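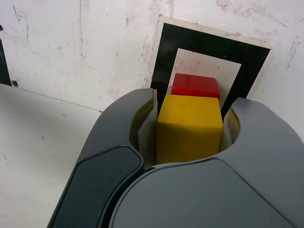 **Sutorside Allotment Water Group, minutes, 18 June 2018**

Chair: Maksym Mykhailiuk. Apologies received from the Harasym plots.

**1. Previous minutes.** Approved with one correction: the standpipe at the lower gate is fed from the east branch, not the main.

**2. Supply pressure.** Pressure at the upper taps drops when more than 4 are open. The pipe narrows at the old valve box, and the fitting there is original. Handico has quoted for a replacement section with an isolation valve on each side. The quote excludes backfilling. Accepted, subject to written confirmation of the pipe diameter.

**3. Storage tank.** The proposed tank holds 3000 liters. It requires a level base and an overflow routed to the ditch. Two positions were considered:

- beside the tool shed, with a short pipe run but soft ground
- at the Rirura fence, with firm ground and a longer run

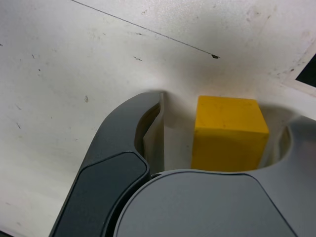
Maksym Mykhailiuk said the longer run was acceptable if the pipe was laid below frost depth, and asked that the outlet be fitted with a strainer that can be removed without draining the tank. Agreed. The Rirura fence position was adopted.

**4. Meter readings.** The meter advanced 174 units over the period. The overnight reading did not change, so no leak is indicated on the main. The east branch has not been tested separately.

**5. Watering hours.** Hoses to be used before nine in the morning or after six in the evening. Cans at any time. Timers are permitted on drip lines only.

**6. Winter shutdown.** Taps to be drained in the first week of December. Plot holders to disconnect their own hoses beforehand.

**Actions**

- Handico to confirm pipe diameter in writing
- East branch to be isolated overnight and the meter read before and after
- Base for the tank to be marked out, 5 paces from the fence

Meeting closed at 8:40 p.m.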